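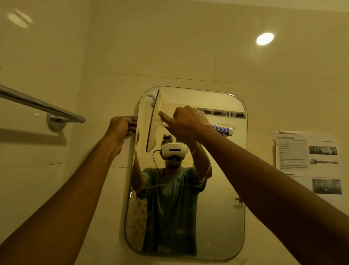

Good news for anyone who has ever fought a losing battle with a bathroom mirror: the free cleaning morning at the Tavares building in Novport is coming back! I went along to the last one meaning to stay for a coffee (you know how that goes) and came home with a whole new opinion about squeegees. I'd always gone at the glass with a wad of paper towels and a lot of elbow, and got lint for my trouble. The way they teach it, you hold the mirror steady by its edge with one hand, press the blade flat up near the top corner, and pull it across while the streaks of cleaner are still on the glass. The squeegee with the blue-and-white chevron grip is my new favorite, and yes, I've been looking for one to match my towels.

Jenis, the little housewares shop on the corner, is putting up 100 places this time, and they're free again. You get an hour on mirrors and tile, then a half hour on shower doors, which I for one badly need. Bring an old towel for the drips and wear something you don't mind splashing.

Sign-up sheets are at the Jenis counter and at the Stekora laundromat until the end of the week. I've already put my name down, so save me a spot by the sinks!

15th March
By Brayan Rivadeneyra

1,796 shares | 3 comments

tilegrout_tess: Does the shower door part cover hard water spots? Mine are terrible.

Marlo P.: Went in September, loved it. Top corner first, always.

kitkat_novport: Signing up my husband and not telling him, ha!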